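19 June 2020

**Pitano says its kitchen drawer plan will save you 71 hours a year. Will it?**

Home storage firm Pitano has launched a paid kitchen tidying plan called Tunduvance, and with it a claim that deserves a second look. Follow the plan, the company says, and the average household will get back 71 hours a year now spent hunting for spoons, lids and tin openers.

That is a lot of hunting. When we asked where the number came from, a spokesman, Guido Lombardi, pointed to a survey of about 1,000 customers carried out in February. All of them had already bought something from Pitano. They were asked to guess how long they spent looking for things, and then to guess how long they would spend if the kitchen were tidy. No kitchen was timed, before or after.

Mr Lombardi said the survey was "a fair picture of how people feel about their drawers". He would not share the full set of questions.

The plan itself is simple enough. Customers empty every drawer, sort what they find by how often it is used, and put back only what has earned its place. Worktops are to be cleared each night, with two items allowed to stay out. Everything else goes in a drawer or a cupboard, preferably in one of Pitano's own trays, which are sold separately.

Diane Fehr, who runs the rival sorting service Hirkura, said the advice was sound but hardly new. "You could get it from your gran," she said. "I'd want to know how many people are still doing it by the autumn."

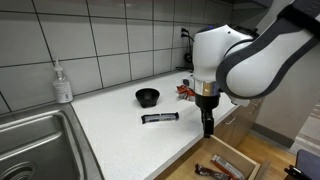
The rule on worktops looks the shakiest part of the plan. Kitchens are used all day, and small things settle on the nearest flat surface however many trays are waiting underneath. A drawer can be standing open right below the counter and there will still be a black bowl and a chocolate bar in its wrapper on top, with the soap by the sink on top of that. By Pitano's count that is already one thing too many. Asked whether soap was included in the limit, Mr Lombardi said customers should "use their judgement".

Amber Bunting, who tried the plan before its launch, said she liked her drawers better now but had given up on the nightly clearing within a fortnight. She had not noticed any extra hours.

Pitano says a longer study is planned with the kitchen fitter Rønning. It has given no date for the results, and could not say whether anyone would be using a stopwatch.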